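Karnthorpe 13 Wall Paint Kit

Everything you need to paint a sky on a bedroom or playroom wall

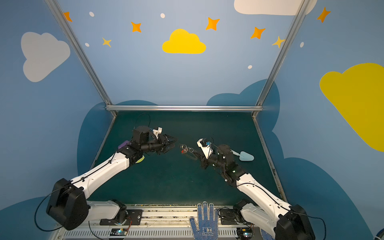 We love this kit! Dineo Hendricks drew the first version for her own hallway, and after a winter of trial pots and sore elbows it went into the Pavus range in April. You get 13 small pots of washable matt paint, two stencil sheets, a sea sponge and a stubby little brush that's lovely for edges (the old one shed hairs, so it's gone).

Start with the base blue and give it a whole night to dry. Clouds go on with the sponge, nearly dry, dabbed from the bottom up — if you load it too much they look like cauliflowers. Stars come next, and the dots are best saved for the gaps.

One kit does about 13 square metres in two coats. Bare plaster drinks paint, so prime it first. Old gloss needs a light sanding.

The stencils rinse clean under a warm tap and last for years if you store them flat. Extra base blue is sold on its own, and the deeper Nieminen shade works beautifully near the ceiling.

Order code: 3471
Spare stencil sheets: 1201
Finish: matt, wipeable after two weeks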